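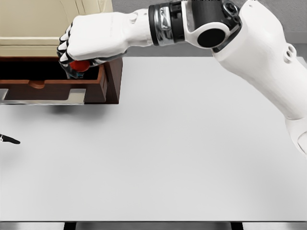
A simulated arm and hand hold a red ball over an open drawer. Rendering: Pralumwood

14 shares | 5 comments

The Flandach workshop in Atlow has been talking about buying a robotic hand for longer than most people there care to remember, and this month the talk has finally turned into a budget line. The workshop, which sorts and repacks small parts for furniture makers up and down the valley, has set money aside for one arm with a five-fingered hand, to be delivered in November if all goes to plan – and anyone who has ever ordered equipment will know how much weight that little "if" has to carry.

Before signing anything, the workshop wanted to see what sort of hand would suit its drawers, and there are a great many drawers. Pralumwood, the firm preparing the quote, has been building the workstation in simulation first, with a table, a wooden drawer and a handful of small objects to pick up and put away. It is a good deal cheaper to find out on a screen that a drawer is too deep, or that an arm has been mounted too far to one side, than to find out once the bolts are in the floor.

The plan calls for 200 simulated runs for each of 4 table layouts, and the results will help settle a question that has taken up more than one long lunch: whether to pay for a full hand with fingers and a thumb, or to make do with a simple two-jaw gripper and put the savings toward a second table. Staff on the packing side lean toward the hand, with its promise of handling odd shapes. The people who look after the accounts would like to see the numbers first, and you can hardly blame them!

There are smaller costs to think about too, the kind that tend to turn up late. Flandach has budgeted for spare fingertips, a sturdier table, a safety fence and 5 days of training, and it has asked for a service contract priced separately so that it can be compared with the one offered by Mofokeng, the other supplier still in the running. The floor plan has been redrawn to keep the aisle by the loading door clear.

Both suppliers have been asked for final prices by the end of the month. Neighbors and customers who would like to hear more are warmly invited to an open house on Sunday at the workshop, where the layouts will be up on the wall and there will be coffee and, we are told, plenty of cake.

Share this story | 5 comments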